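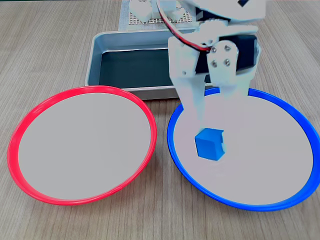 Bundidby, the meal service company from Tasterham, opens its new kitchen and dining room in the former Bakos bakery in July. The dining room has 70 seats and will serve a cooked lunch to older residents of the town, both those who come in person and those who receive the meal at home. The company has also changed what the lunch is served on. The new round dishes have a white center and a rim in a bright color, red on one and blue on the other, so that a guest with weaker eyesight can find the edge of the dish more easily. The red rim is used for the standard menu and the blue rim for the menu with less salt.

The work on the Bakos building took the whole winter and the greater part of spring. The old bread ovens were removed, the floor was leveled, and the two steps at the street entrance were replaced with a ramp. The shop window facing the square was kept, and the tables closest to it are reserved for guests who come alone and would like to sit with other people.

"We cooked for six years in a rented kitchen where we could not open the door of the cold room and the door of the oven at the same time," said Kinga Katona, managing director of Bundidby. "The food was good, but we had to say no to many people. With this building we can finally answer the phone and say yes."

**From deliveries only to a common table**

Bundidby started as a delivery service. At present it brings lunch to 224 households in Tasterham and in the villages along the river. The deliveries will continue with the same drivers and at the same hours, and customers do not need to sign a new contract. The dining room is an addition to this service. A customer who normally has the meal delivered can decide to eat in the dining room on any serving day, provided that he or she informs the office before 9:30 in the morning.

The idea of a common table came from the customers. When the company asked them last autumn what they missed most, many answers were not about food. People wrote that the driver was the only person they spoke to before the evening, or that they did not like to eat with the radio on but liked it even less without the radio.

"I have read all the answers, and some of them more than one time," said Etelka Erdős, who is responsible for customer relations. "One lady asked if the driver could stay for the soup. The driver cannot stay, he has 30 more stops. But it was a reasonable question and it deserved a reasonable answer."

**The Cuma menu**

Together with the new kitchen, Bundidby introduces a seasonal menu under the name Cuma. It was prepared by head cook Andor Bozsik, who collected handwritten recipes from customers and their families. The kitchen received 391 recipes. Many were for the same dish, and there were especially many versions of bean soup, stuffed cabbage and plum dumplings. Mr. Bozsik and his colleagues cooked the recipes in small quantities and selected those that keep their taste and texture when they are prepared for a large number of guests.

The Cuma menu changes every four weeks. In July it will include cold sour cherry soup, chicken with green beans and dill, zucchini in tomato sauce, and noodles with cottage cheese. A meal without meat is offered every serving day. Bread is baked in the same building again, in a smaller oven and in a smaller amount than in the time of the bakery.

"It is not difficult to cook stuffed peppers for four people," said Mr. Bozsik. "For a full dining room you must think again about each step. If the rice is right at noon, it is too soft at half past twelve. We changed the order of work in the kitchen three times because of the peppers."
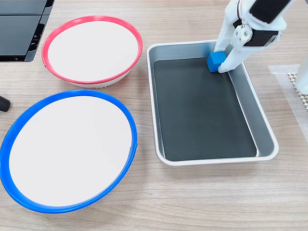 Meals can be ordered in a normal or a small portion. The small portion costs less, and it was added at the request of customers who do not like to leave food. Soft meals for people who have difficulty with chewing will be available from the first day. The kitchen cannot yet offer meals without gluten, but it plans to do so after a separate preparation room is completed.

**Details at the table**

For the choice of furniture and tableware, the company asked for the advice of Mirta Carrasco, an occupational therapist who has worked for many years with older patients. Ms. Carrasco visited the rented kitchen, went with the drivers on their route, and ate with customers in their homes. Her recommendations include chairs with armrests, spoons with a thicker handle, stronger light above the tables, and the colored rims.

"Rice or mashed potato on a plain white plate, on a white tablecloth, can be difficult to see," said Ms. Carrasco. "People do not like to mention this. They eat less and they say they are not hungry. With a clear line of color they know where the food ends. I also asked to take away the tablecloths, and this was a longer discussion, as some guests find a table without a cloth impolite."

The discussion ended in a compromise. The tables will be bare at lunch and covered with cloths on holidays and at birthday celebrations, which guests may arrange in the dining room in the afternoon.

**Transport and access**

Guests who cannot walk to the square may ask for transport by the company minibus. It has space for one wheelchair and makes two rounds before lunch and two rounds after. The route was planned by Ľubomír Jireš, who leads the delivery department.

"The most important point was the waiting," said Mr. Jireš. "In our test week some guests sat in the bus for 40 minutes because we collected everybody in one circle. It is too long. We divided the town into a north part and a south part, and now the ride is around 15 minutes for most people. In winter we will see if we can keep this time on the hill streets."

The entrance, the dining room and the restrooms are all on one level. Parking for guests with a disability permit is available behind the building, with access from the mill side. Family members and caregivers are welcome to eat together with the guest and pay the regular visitor price.

**Opening and registration**

The dining room will serve lunch from 11:30 a.m. to 1:30 p.m. Before the opening, residents are invited to visit the kitchen, taste three meals from the Cuma menu and speak with the staff. The visit is free of charge. Because the kitchen is a working space, visitors will enter in small groups and are kindly asked to register in advance at the Bundidby office or with their driver.

New customers can register in person or by telephone. A relative can register on behalf of the customer, but the company asks that the customer is present when the meal preferences are discussed. The printed menu, in large letters, is delivered together with the lunch and is also available at the entrance of the dining room.

**About Bundidby**

Bundidby prepares and delivers cooked meals for older people in Tasterham and the surrounding villages. The company is privately owned and employs cooks, kitchen assistants, drivers and office staff, most of whom live in the town.

**Press contact**

Etelka Erdős, Customer Relations, Bundidby, Tasterham. Interviews with the kitchen team are possible after 2:30 p.m., when the lunch service is finished.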